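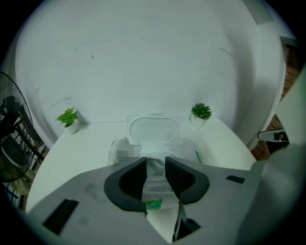

Tuesday, 9:15. Loltlow room, consumables and surfaces.

Picking up from last week's entry. The wipes order from Stojanovska came in yesterday afternoon, delivery note 2897. Box was dented on one corner but nothing inside had split. Booked it into Flillo under the old stock line, 1078, then saw that the old line still has the previous supplier's pack size on it. Left it booked as is and put a comment on the line. Needs fixing before anyone reorders from it.

Things I wanted to settle today:
Which kind of pack we keep on the tables.
Whether the lids hold up.
What goes back on each table after wiping, and where.

Flip-top packs first. The lid is a hard plastic piece glued over the opening, with a peel sticker underneath. With a new pack, take the sticker all the way off and bin it. Last month people were folding it back and closing the lid on top of it, and then the lid doesn't snap. I threw out two packs in that state, both dry for the top third. The wipes further down were still usable but by then they'd been sitting open next to the sink and I didn't want them on the tables.

Pulling wipes: straight up, slowly, one hand flat on the pack. If you pull toward yourself the whole pack slides and you get three or four wipes in a chain. Stuffing the extras back in doesn't work well. They bunch up under the opening and the next person has to dig for an end. If you get a chain, use the chain. There is always another surface.

When you close it, check that no corner is hanging over the rim. A trapped corner dries out first and then it wicks the rest. I left one pack overnight with a corner trapped and one closed properly, both from the same box. Weighed both this morning. The trapped one had lost 2 grams more. Small, but that is one night, and we leave them over weekends.

Packs stored standing up seem to go dry at the top and soggy at the bottom. Flat is better. I've turned the ones in the cupboard (shelf tag 909) so they all lie flat, label side up, and there's room for them that way if the paper towels move down one.

10:40. Went on to the rectangular table.

White tops show everything, and it's the same with the walls. The small dark specks on that table are in two groups. Some come off with one pass of a wipe. The others don't move with wipes, warm water or the plastic scraper, and I think they're in the surface. I've stopped trying. Please don't use the green scouring pad on them. Somebody did that on the old bench in the Rukon corner and the dull patch it left picks up more dirt than the specks ever did.

Order that worked for me: clear everything off the top, dry cloth for crumbs and dust, wipe from the wall side toward the front, let it air dry, put things back. If you start from the front you end up leaning across the part you've just done. The back edge, where the top meets the wall, collects a gray line of fluff. A wipe folded over the end of a ruler gets along it without having to pull the table out.
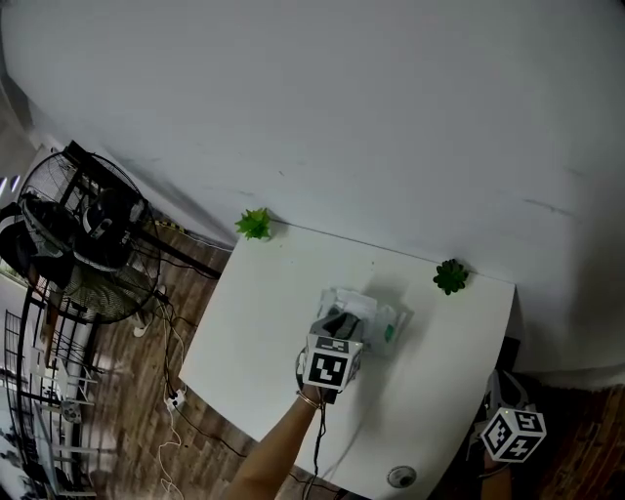
Table against the wall, clear pack on top, the two artificial succulents along the back edge.

On the plants. They collect dust in the rosettes and a wipe is the wrong thing for it, as it leaves lint on the pointed leaves. I used the soft paintbrush from the tool drawer and then a quick rinse under the tap, leaves down, shake, stand on a towel. Took ten minutes for the pair. The lime-green one dries fast. The darker one holds water between the leaves, so leave it on the towel longer or it drips on the clean table.

I also tried wiping the table with the plants left in place, going around them. Saves a minute. Leaves a ring. So they come off first.

Unopened packs: keep the clear outer wrap on until needed. I noticed that once the wrap is off, people treat a pack as opened and start a second one from the same box. At one point last month there were opened packs on every flat surface and no full ones in the cupboard, and Flillo said we had plenty. Proposal: one open pack per table, everything else in the cupboard, wrap on.

13:20. Round table.

Nothing much to say about the top, it cleans easily. The curved edge is what gets missed. Run a wipe around the rim and under it with your thumb, all the way around, standing up and walking. There was dried tape glue on the underside near where people sit. Came off with the third wipe and some patience. The foot of the table is overdue and I didn't do it today.

Walls: tried a wipe on one of the faint gray scuffs. It lightened and left a clean patch that's now more visible than the scuff was. Either the whole panel gets done or none of it. I'd say none of it until the ladder is back. The brick we leave alone except for the vacuum brush, wipes shred on it.

Left over for the layout question. My suggestion is that the plants live on whatever surface is used least, so they aren't moved every time a table gets cleaned. 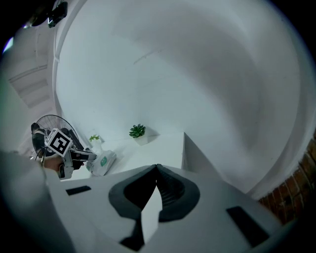 A note added underneath in pencil asks for the plants to stay put wherever they are at the end of the day, and says the trouble with the least used surface is that it changes every week. Same note would like the open wipes pack kept on the round table only, with the lid facing the door, "so I can find it with my hands full."

Fine with one open pack for the whole room if others agree. I'd still want it lying flat. Will try it until the end of the week and write down when it runs out.

To do:
Correct pack size on 1078 in Flillo.
Ask Stojanovska if the larger lid is available on the same pack.
Move paper towels down one shelf.
Foot of the round table.
New soft brush. The old one is shedding bristles into the plants.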